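FOR IMMEDIATE RELEASE – May

**Redcombe opens Etena, a repair-first furniture shop and workshop, in the old Dalcombe seed warehouse**

*Sixty bench places a week, a parts library, and a flat repair price posted on the wall*

DALCOMBE – Redcombe, the furniture repair company, opens its second location this month. It's called Etena. Ground floor of the old seed warehouse on Kandasamy Street, the one with the green doors. Doors open at 9 a.m., close at 6 p.m., later on class nights.

Three things under one roof: a repair counter, a shop selling mended and refinished pieces, and a teaching workshop with benches you can book by the hour. Tables, chairs, stools, dressers, bed frames, small bookcases. No upholstered sofas yet. No pianos, please stop asking about pianos.

"People bring us a chair with one bad joint and they've already priced a new set of six," said Baoshan Xiao, founder of Redcombe. "The joint takes us part of a morning. We'd like them to come to us first, before the shopping."

**What's opening**

The repair counter takes walk-ins until 4 p.m. Bring the piece if it fits in your car. If it doesn't, bring measurements and tell us what's wrong with it – loose, split, wobbly, stained, chewed. Staff will give a price on the spot for the common jobs. Regluing a dining chair is $60 flat, and that covers all the joints in the chair, not per joint. Leveling a table is $30. Anything with veneer gets looked at by Qiuyue Gu, who runs the finishing room, and she'll call you back with a number.

Nothing gets started without a yes from the customer. If a repair is going to cost more than the first quote the shop stops and calls. If we can't reach you it sits on the shelf till we can.

The shop side carries pieces Redcombe has bought, been given or pulled from house clearances, then fixed. Every piece has a paper tag saying what was done to it: new dowels, replaced stretcher, top sanded and re-oiled, whatever it was. Prices are on the same tag. There were 152 pieces tagged at the time of writing and more coming from the first location as space allows.

The workshop has benches, clamps, hand tools and a small machine area. The machine area is staff only unless you have done the safety evening.

**The parts library**

This is the bit the team is proudest of. Over the years Redcombe has kept nearly everything that came off a piece it couldn't save – legs, drawer runners, casters, knobs, hinges, bed bolts, table leaves with no table. It used to live in boxes. Now it has its own wall with 96 drawers, sorted by type and then by size, and the public can look through it.

Matching a missing knob is free if you bring one of the others along so we can compare. Legs are sold in sets where we have sets and singly where we don't. Bed bolts go by the pair. Xuelian Du, parts manager, did the sorting herself over the winter and would like the drawers put back in the right order, thanks.

"Old hardware was made in so many sizes that you can't just go and buy it," said Du. "A hinge that's a hair too wide means new screw holes, and then the old holes show. If there's a match in the drawers you save the door. I've had people drive out here for a single screw and I think that's a perfectly good reason to drive somewhere."

Donations of parts are welcome at the counter. Wood, metal, glass knobs, keys with no lock, locks with no key. Not accepted: mattresses, particle board panels, anything with live woodworm. If you're not sure about the woodworm, leave it in the car and come in and ask.

**Classes**

Classes start right away and run through the summer. All are taught in small groups. Tools and glue included, bring an apron if you have one.

- **Wobble Night.** Bring one chair or stool that rocks. Learn to knock the joints apart safely, clean out the old glue and reglue. Two hours. The piece stays clamped overnight and you pick it up later.
- **Tabletops.** Rings, scratches, burns, heat marks. How to tell what finish you've got before you put anything on it. Taught by Qiuyue Gu.
- **Drawers That Stick.** Wax, runners, worn sides, and how to tell when it's the cabinet that's out of square and not the drawer.
- **Table Legs and Aprons.** A longer class, two sessions. Corner blocks, hanger bolts, why a square table racks when you lean on it and what to do about that.
- **Safety evening.** Needed before you use the drill press or band saw. No exceptions, including for people who've had one at home for years.

Roman Adamczyk, who trained as a chairmaker and has been with Redcombe from the start, leads Wobble Night and the legs class.

"I tell everyone the same thing in the first five minutes," Adamczyk said. "Don't put more glue on top of the old glue. It won't stick, it never sticks. You have to take it apart, and people are scared of taking it apart. So we take it apart together, and then they see it's only a few sticks and some holes, and they calm down."

Beginners welcome in every class except Table Legs and Aprons, where it helps if you have done Wobble Night first or have reglued something at home. Teenagers can come with an adult. The adult has to stay.

**Bench hire**

Sixty bench slots a week are open to the public, booked at the counter or by phone. A slot is one hour. You can book up to three back to back. Hand tools are included, sandpaper and finish are charged by what you use. Somebody from staff is on the floor at all times and can answer a quick question – a long question is a class.

Half-finished work can be left on the rack for up to 30 days. Put your name and phone number on it. After 30 days we call, and after that we call again, and then it goes to the shop floor or the parts wall.

**The building**

The seed warehouse had been used for storage for a long time and needed a new floor at the loading end, wiring, and a dust extraction system. The original hoist is still up in the roof and isn't in use. Tomás Ó Dálaigh, whose firm did the building work, kept the old sliding doors and rehung them on new track.

"They were the best thing in the place," said Ó Dálaigh. "Heavy as anything. It took us longer to get them running straight than it did to do teh whole back office, and I'd do it again."

Parking is in the yard behind, enter from the lane. There's a ramp at the side door with a bell. For large pieces pull right up to the loading doors and ring, someone will come out and help you carry. The restroom is step-free. Tea and coffee by the counter, pay what you like.

**First weeks**

Opening offers, quick version. Free leveling check on any table, you only pay if we do the work. Free knob matching always, as above. Anyone who buys a piece from the shop floor in May gets a seat at Wobble Night at no charge, to use any time before the end of the summer.

There will also be a mending table out front in the mornings, weather allowing, where staff work on small jobs and you can watch or ask things. Footstools and frames mostly. If it rains it moves just inside the doors.

The first Redcombe location stays open with its usual hours. Jobs already booked in there will be finished there, nobody's chair is moving without a phone call. Customers can ask to collect from either place once a job is done, allow an extra day or two for that, the van does one run and it is usualy full.

**Delivery**

Local delivery is available from both locations for a flat fee, quoted at the counter. Table legs come off for the van where they can. Driver will put them back on for you and check the thing sits level before leaving, so have the spot cleared and know which way round you want it.

**About Redcombe**

Redcombe repairs, refinishes and resells wooden furniture, and teaches other people to do the same. Etena is its second location and the first with public benches.

**Press and photos**

Press visits any morning before 11 a.m., ring the side bell. Interviews with Baoshan Xiao and Roman Adamczyk can be arranged by phone through the counter. Xuelian Du is happy to show reporters the parts wall, allow extra time for that one. Higher resolution pictures on request.
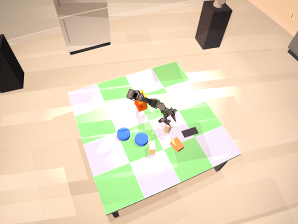
Class dates for the rest of the summer go out in a seperate notice once the evening schedule is fixed. To get on the list, leave a name and number at the counter or call during opening hours.

– ENDS –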